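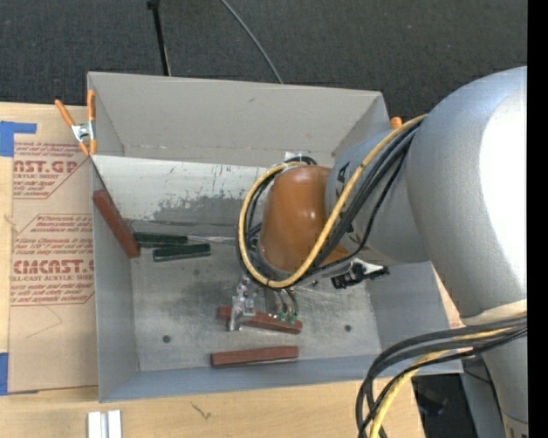 Flimuteo Tabletop Oil, Clear Matte

Item 2957
Made by Chávez
Sold by the can, one quart

Flimuteo is a penetrating oil for bare indoor wood. It is meant for tabletops, workbenches, shelves and desks that get used every day. It soaks in and leaves a low sheen, so you still feel the wood when you run a hand over it. It will darken most light woods a little. On maple and birch the change is slight. On pine it is easier to see, and the knots come up more than the rest of the board.

This is the same oil we carried under the Ititz label until the name changed. The formula is the same and the two can be used over each other.

Coverage

One quart covers about 84 square feet with two coats on sanded hardwood. Softwood drinks more, especially on the first coat. End grain also takes a lot, so set some aside for the edges if you are doing a thick top.

Preparing the wood

The top has to be bare. Oil will not go through varnish, paint or an old polyurethane coat, and it will sit there sticky for days if you try. Strip or sand back to wood first. If the table came from a store and you don't know what is on it, put a drop of water on the underside and on the top. If the drop soaks in underneath and stays beaded on the top, there is a finish in the way.

Finish sanding with 150 grit. Going finer closes the surface and the oil won't take as well. Vacuum, then wipe with a dry cloth. Avoid tack cloths on this product, as some of them leave wax behind.

Applying

Stir the can well. Do not shake it. Put on a thin coat with a lint-free cloth or a white pad, working along the grain. Leave it for 40 minutes, then wipe off everything that has not soaked in. The surface should look damp at this point and have no puddles or shiny patches.

Let it dry overnight with a window open and put on the second coat the same way. A third coat is worth doing on a bench that has metal parts dragged over it. On an ordinary desk, two is plenty.

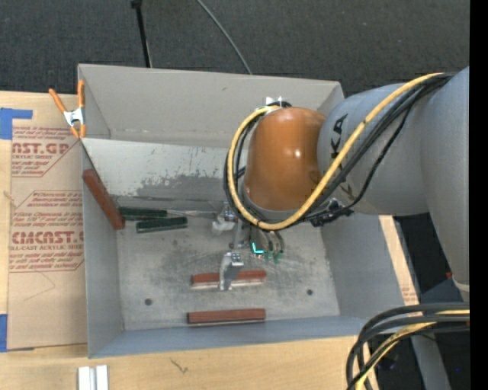 Light use is fine after a day. Keep water, hot mugs and heavy items off for a week, and don't lay a cloth or a rubber mat over the top during that time. Full hardness takes longer in a cold room.

Care and repair

Wipe with a damp cloth and a little mild soap. Bleach and ammonia cleaners will dull the surface. Scratches can be sanded by hand and oiled on the spot, with no need to redo the whole top. Black marks from wet iron or steel go deeper and usually need oxalic acid before re-oiling. We stock a wood bleach from Pradia for that job.

Most tops want a fresh coat once a year. If water stops beading, it is time.

Safety

Rags soaked with this oil can heat up and catch fire on their own. Spread them flat outdoors to dry, or put them in a metal can filled with water and close the lid. Do not leave them in a pile or drop them in the trash. Wear gloves and keep the room aired. Keep away from children and pets.

Ordering

Single cans ship in two or three days. Cases of six are available to shops and schools. The can cannot go by air, so orders outside the lower 48 states take longer. Unopened cans may be returned within a month.

For case prices or a small test sample, write to Araceli Carrillo in the order office and give the item number. The office is closed for stocktaking during the first week of September.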